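Plorden Open Day: Pre-Opening Safety Check, Demonstration Room
Date: 30/07/2024
Checked by: Mieke Verbeke
Second check: Carla Bitar

1. Exits and walkways
Both exits clear: OK
Visitor route marked: OK
Comment: Tape lifting near the side door. Pressed down again, but it will need replacing before the October visit.

2. Power and cables
Controller cabinet closed and locked: OK
Cables covered where visitors cross: NOT OK at first check, OK at second
Comment: Cover strip was short by one section. Carla took one from the Drisach stand.

3. Emergency stop
Button at operator position: OK
Button at visitor line: OK
Comment: Both pressed with the arm moving at demo speed. Arm stopped each time. Reset needs the key, and Mieke has it.

4. Arm and gripper
Mounting bolts: OK
Finger screws: OK
Speed limit set for visitors: OK
Comment: Hour counter reads 1,933. Last service was at 1,520, so the next one isn't due today.

5. Demonstration table
Cover lies flat, no folds under the work area: OK
Clothing for the folding demo free of pins and loose buttons: OK
Backdrop panel stands firm when pushed by hand: OK

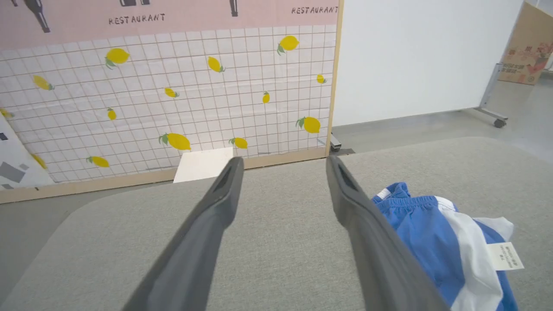
Whiteboard casters to be locked before doors open. Carla will do this last, after the chairs are in.

6. Visitors
Group size limit 14 per session: sign is up
No one past the line while the arm has power: operator to say this at the start of each session
Comment: The Prirurar group has asked to stand closer. Answer is no, same line for everyone.

7. Open items
Replace floor tape by side door (Mieke)
Return cover strip to Drisach stand after closing (Carla)

Room released for demonstrations: YES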